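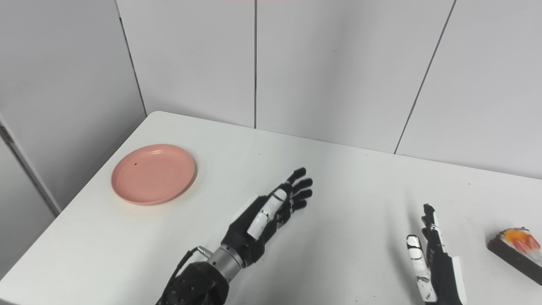

Removing Gray Scuffs From a Matte White Tabletop

Written by Tien-fu Fung
Last revised 14 May 2020

These instructions cover light gray scuffs and small dark specks on smooth, matte, off-white tabletops. They apply to laminate and to factory-painted surfaces. Do not use them on oiled wood, stone, or anything with a gloss finish.

Most gray marks on a white top are deposits left by something softer than the surface: shoe rubber, pencil, aluminum, the unglazed foot of a plate. They sit on top of the finish and can be lifted. A scratch is a groove and cannot be cleaned off. Step 3 is the check that separates the two.

What you need

Two microfiber cloths, one for washing and one for drying
Dish soap, unscented if possible
A bowl of lukewarm water
A white art eraser (not pink, not the gritty ink type)
A melamine sponge
Isopropyl alcohol, 70 percent
A flashlight
A plastic card

Step 1. Clear and dust

Take plates and loose items off the top. Dust with a dry cloth, working from the back edge toward you. If the table stands against wall panels, run a folded corner of the cloth along the line where they meet the top. Grit collects there and gets dragged across the surface later in the job.

Step 2. Wash

Put 2 drops of dish soap in the bowl. Wring the cloth until it no longer drips. Wipe in straight, overlapping passes and rinse the cloth after every few passes. Go over the top again with plain water and dry it fully. Soap film on a matte finish dries as a dull patch that is easily mistaken for another scuff.

Step 3. Identify the remaining marks

Hold the flashlight almost level with the tabletop and look across the beam.

A mark that disappears in the low light is a deposit. Go to Step 4.
A mark that shows a bright line on one side is a scratch. Skip to "Scratches" below.
A speck that throws a small shadow is stuck-on material. Go to Step 5.
A speck that throws no shadow and did not move in the wash may be in the finish itself. Leave it alone.

Step 4. Lift the deposits

Start with the eraser. Use light strokes in one direction, brush away the crumbs, and check. Pencil and most metal marks come off at this stage.

For rubber, put a little alcohol on the cloth, hold it on the mark for ten seconds, and wipe once. On a painted top, test under the overhang first. If any white comes off on the cloth, stop and use soap and water only.

The melamine sponge is the last resort. It is a very fine abrasive, comparable to 3,000 grit paper in my own side-by-side tests, and it will polish a matte surface if you lean on it. Wet it, squeeze it out, and limit yourself to five strokes per mark. A shiny spot is permanent and more visible than the scuff was.

Step 5. Specks

Lay a damp cloth over the speck for two minutes. Push the edge of the plastic card under it at a low angle. Do not use a razor blade, even on laminate. Wipe with plain water and dry.

Rounded corners take more handling than the rest of the top, so check them for greasy marks before you put anything back.

Scratches

Cleaning will not remove them. I tried two white fillers on a Lui top. Mokus stick filler dried slightly glossy. Ploretetti repair paste matched the sheen but was too blue for an off-white. Neither is worth using on a fine scratch, which is less noticeable unfilled.

Preventing new marks

Turn your plates over and feel the foot. A bare, rough ring is a common source of gray lines. A shallow Cladodetti plate I own marked the table every time it was slid, and stopped after the foot was rubbed down with wet 3,000 grit paper and rinsed. Check for dust under the plate too.

Lift dishes instead of sliding them.

Do not wax or oil a matte top. Both fill the texture unevenly, and the resulting patches have to be stripped with alcohol.

Repeat Steps 1 and 2 weekly. The full procedure is needed twice a year on a table in daily use; I do mine in May and November.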